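Ticket 1013
Site: Bratbridge, bench cell 13
Opened: 2021-01-31
Subject: Does the cable dress rule apply to the screwdriver cell?
Status: closed, pending rule text update

Reported

Line lead asked if we can sign off the cell under our own bench rules. Tak wants it running this week. Rule 4 says no cable may touch the work surface inside the reach of either arm. Rule 6 says bit tips stay clear of the table when the arm is parked. Not sure both were checked after the August rebuild, no sheet in the folder.

Log

Pulled the rule sheet. Still the old Turkico version, one arm only. Says nothing on what the second arm should be doing while you inspect the first. Left a note.

Both arms held, checked from the bench side. Driver bit is off the table, pointing straight down. Rule 6 OK. Cables are a fail. Black leads loop under the gripper finger and lie partly on the table, small plug end resting on the top too. Inline connector is down there as well, near the surface. Green ring lit on the wrist. Rule sheet says a lit ring is NOT proof of a safe state, so dont sign on that alone.
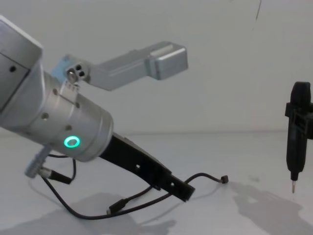
Fix list

1. Stop both arms at the panel before any hands go in. Tag it.
2. Trace every loose lead to both ends. If you can't say what it feeds, it doesnt get tied up, it gets a ticket.
3. Route leads along the arm and clip them. Leave slack at the wrist, enough for full turn both ways.
4. No ties on the connector collar or the sleeve behind it.
5. Run 64 slow cycles, watch the loops. Then 288 at normal speed. Any snag = start over.
6. Fill in the sheet. Name, rule numbers, pass or fail. No "looks fine".

Reply from Abrehet Adugna

Agree on 4. Rule 6 pass is only for the parked pose, please write that in. Also the Pikileck clips we stock are too tight for two leads, use the wide ones. I'll change the rule text so it covers two arms and send it round.

Closing note

Pose added to the rule 6 line. Wide clips on order. Cell stays tagged untill steps 1 to 6 are signed, Tak informed.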